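About us

Farska services and tests light robotic arms for packing and sorting benches. Our workshop handles repair, re-commissioning and fault investigation, and most of our customers are small firms with one or two cells.

The company took its present shape after a fault on our own bench. On February 15, 2019 an arm lost its grip signal partway through a pick. The controller read the gripper as closed, the arm carried on to the drop point and the second arm moved into the same space. Both stopped on overload. A wrist housing cracked and one joint had to be rebuilt. Fitzgerald Wojcik traced the fault to a cable worn through near the elbow, after 71 hours of running.

We now check cable routing before every job, and cap speed at 35 per cent until a cell has passed its grip tests. Test items are ordinary packaged goods - cartons, crinkled packets, soft plastic bags - set out on a wooden bench.

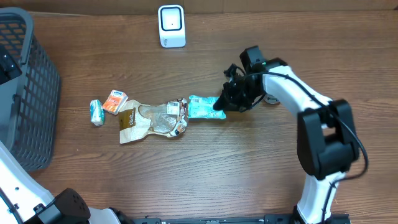
Nadine Jaber wrote to us that the speed cap cost her line most of a shift, and that she has kept it in place anyway after it caught a false grip signal in April.

Fault reports go to the workshop desk. Please include the controller log.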